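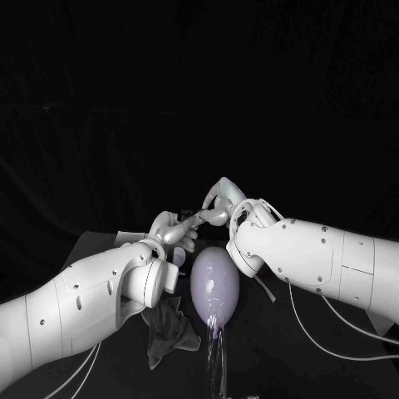
Black cloth behind a dark tabletop. Faint folds and creases show even in a fabric this deep.

Saron Mekonnen keeps her black cloth on cardboard tubes, standing up in a closet at the back of her studio in Trustuscombe. None of it is folded. She used to fold it, and she still has one piece with a crease down the middle that will not steam out. She uses that one to cover the printer.

Mekonnen photographs small objects for a living, mostly ceramics, watches and kitchen tools, and nearly everything she shoots sits on a dark table with black fabric behind it. Clients ask for it because it suits almost any page. It also looks easy, and a lot of people try it at home with a bedsheet.

The trouble with a bedsheet is the light. Cotton sheeting has a slight sheen, and under a lamp it turns gray. Heavier cloth with a nap takes in more of the light. Mekonnen buys hers from Mundska, a fabric wholesaler that Fasil Alemayehu has run since 2000. He sells stage curtain, table felt and lining, and he says the photographers are his slowest customers.

"They take the roll to the door and look at it in daylight," Alemayehu says. "Then they look at it under the lamp, and then they ask for a sample."

He stocks four blacks. Two look the same on the counter. Put side by side near a window, one of them is a little brown. The most popular is 70 inches wide, enough to hang behind an ordinary table without a seam. Wool is the darkest but collects lint, and it costs more than most people want to pay for something that is supposed to disappear.

Hanging it is a matter of taste. Zinash Beyene, who teaches an evening class in tabletop photography, clamps the top edge to a pole and weights the bottom with a length of pipe sewn into the hem. She wants it flat. Mekonnen lets hers fall loosely and puts up with a few soft folds, as long as they run up and down. A band going across bothers her more. It catches light from the side, and it is harder to darken afterward without making a mess of the edges of whatever is in front of it.

Distance matters more than either method. Beyene has her students pull the table at least 3 feet away from the cloth, then turn the lamps so they light the table and miss the wall. Most of the creases go at that point. In a small apartment there may not be 3 feet to spare, and then it comes down to a steamer and patience.

The table gets less attention than it should. A shiny black top shows every lamp in the room. Beyene paints plywood boards with flat blackboard paint and repaints them each November, when the class starts again. White objects are the hardest test, she says, as they throw light back onto the surface and show up any dust.

For dust, Mekonnen uses a lint roller on the cloth and a barely damp rag on the table. She does both again after lunch.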